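件名: Re: [skamum-ml] 秋の樽開け会、ビールの手配と会場の件

みなさま

Léonieです。移動中なので短く書くつもりが、たぶん長くなります。すみません。

Solangeさんのメール、引用しながら返します。

> Solange Baudryです。
> 9月の樽開け会ですが、そろそろ銘柄を確定しないと間に合いません。
> 今出ている案は次のとおりです。
>
> ・Fiddenのペールエール(樽)
> ・Yanの小麦(樽)
> ・Cokidbyのスタウト(瓶)
>
> 樽は一度頼むとキャンセル不可です。去年の件もあるので、
> 希望だけでなく「飲む量」も考えて返事をください。

銘柄はこれで賛成。ただ小麦を樽で頼むのは正直ちょっと怖いです。去年、最後の一時間で小麦だけ残って、みんなで無理して飲んだのを覚えてる人も多いはず。気温が下がると出ないんですよ、小麦は。9月でも夜はもう涼しいし。

なので私の案。
Fiddenを樽で2本。Yanは瓶に変更。Cokidbyはそのまま瓶。

Yanの瓶は一箱16本入りです。箱単位なら余った分を会員に原価で回せるし、樽みたいに翌日捨てることもない。味は樽のほうがいい、それは認めます。でも捨てるよりは。

> 会場は例年どおりSkamumの二階を仮押さえしています。
> 返事の期限が近いので、反対の方は早めに。
> なお一階は当日、別の貸切が入るそうです。

二階でいいです。ただ階段。樽を上げるのがほんとに大変で、去年は腰をやった人が出てます。今年は店の裏の搬入口を使わせてもらえないか、私から聞いてみます。だめなら早めに来て手伝ってくれる人を募集するので、そのつもりで。力に自信のある人、名前をメールしてください。

あとサーバー(注ぐほうのです、パソコンじゃなく)。前のやつはパッキンがへたっていて、泡ばかり出ました。あれで一杯注ぐのに何分かかったか。行列ができて、後ろのほうの人はほとんど瓶を飲んでた。Fiddenに聞いたら、樽を2本以上頼めばサーバーは無料で貸してくれるとのこと。ガスも付いてくる。これは借りるべき。というか、これがあるからFiddenを2本にしたいんです。

返却は翌日の昼まで。洗浄はざっと水を通すだけでいいそうです。ただし通さないで返すと怒られます(当然)。

> 参加費は昨年と同じで考えていますが、
> 仕入れが上がっているので足りるかどうか微妙です。

足りないと思います。今の申し込みが41人で、うち9人が「飲まない」で出してくれてます。飲まない人から同じ額を取るのはやっぱりおかしいので、今年は二段階にしませんか。飲まない人向けには、ジンジャーエールと、Cokidbyが最近出したアルコール抜きのスタウトを。試飲しましたが悪くないです。焦げた麦の感じはちゃんとあって、後味がちょっと甘い。食事に合わせるなら冷やしすぎないほうがいい。

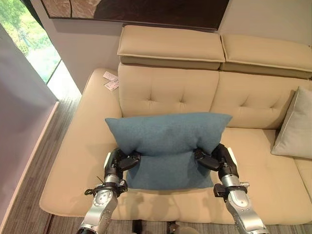 Yanの小麦を瓶にするのは反対です、とSolangeさんから先ほど追加で返事が来ました。瓶だと底のおりが均等に回らないし、注ぎ慣れていない人がやると一杯目と二杯目で別の飲み物になる、あの小麦は樽で飲んでこそだ、と。それと、瓶だとラベルを見ただけで敬遠する人がいるけれど、樽から注いで渡せばみんな飲む、とも書いてありました。

うーん。言いたいことはわかります。特におりの話。去年余ったのは銘柄のせいじゃなくて出す順番のせいだ、という指摘もあって、それは確かにそうかも。最初に濃いのを出して、小麦を後回しにしたのは私です。すみませんでした。

で、折衷案。
小麦は小さい樽があれば樽、なければ瓶。小さい樽の有無は今日中にYanに電話して聞きます。あった場合は乾杯を小麦にして、最初に全部空けてしまう。そのあとペールエール。スタウトは食事が一通り出てから。これなら残らないはず。

その場合サーバーがもう一台いるのか、途中で付け替えればいいのか、誰か詳しい人教えてくさい。口金の型が違うと付け替えできないですよね? Fiddenのは確認済みですが、Yanのほうは不明。型が違ったらその時点で瓶に決定、でいいですか。

食べ物の話も少し。
Skamumの料理長からは、揚げ物中心、チーズ、燻製の盛り合わせ、という案をもらってます。去年は芋が早々になくなって不評だったので、芋を多めに、とお願いしました。ソーセージは茹でと焼きの両方。マスタードは粒のほう。パンは持ち込みOKだそうなので、持ってきたい人はどうぞ。ただし切ってきてください。現地で切ると時間がかかる。

スタウトに合わせて甘いものが欲しいという声もありました。チョコのケーキを店に頼むと高いので、持ち寄りでどうでしょう。二つか三つあれば足ります。作れる人、返信で名乗り出てください。去年の黒ビール入りのやつ、あれをまた食べたい人は多いと思います(圧)。

グラス。
店のグラスは種類がばらばらで、小麦用の背の高いのは数が足りません。気になる人はマイグラス持参で。ただし割れても泣かないこと。名前を書いたテープを底に貼っておいてください。脇に貼ると洗うときにはがれます。

時間は開場が夕方5時半、乾杯6時。遅れる人は連絡なしで構いませんが、乾杯の小麦はなくなってるかもしれません。終了は9時。店の都合で延長はできないです。二次会は各自で。

それと、くじ引きの景品。Cokidbyの人が栓抜きとコースターを少し出してくれることになりました。瓶も何本か、と言ってくれていますが、これは当日までわからないそう。ほかに出せるものがある人は歓迎。ただ、飲みかけとか、賞味期限切れの缶はやめてください。本当に。

決めたいことをまとめると

・Fidden樽2本+サーバー借用 → 反対なければ今夜発注します
・Yanは小さい樽か瓶 → 私が電話、結果は明日の朝に流します
・Cokidbyは瓶、アルコール抜きも追加
・参加費を二段階に → Solangeさん、金額案をお願いできますか
・搬入口 → 私が店に確認

反対意見は今夜8時までに。それ以降は発注しちゃうので言われても困ります。

あ、あと申し込みフォームの「飲まない」の欄、運転の人が付け忘れてるケースがありそうです。車で来る人は必ず付けてください。当日受付でリストバンドの色を分けます。途中から「やっぱり飲む」はなしで。

返信は個人宛てじゃなくリストにお願いします。前回、私の個人アドレスにばらばらに来て、二件ほど見落としました。件名もこのままで。変えられるとスレッドが切れて追えなくなります。

電車が着くのでここまで。誤字はご容赦を。

Léonie Marty

> 追伸です。昨年の空き樽が一本、まだ店の裏に残っているそうです。
> 保証金が戻っていないので、心当たりの方はご連絡ください。
> Solange

これ忘れてた。たぶんFiddenの樽です。今年のを届けてもらうときに一緒に引き取ってもらえるか、発注のついでに聞きます。保証金が戻ったら会計に入れて、ケーキの材料代にでも。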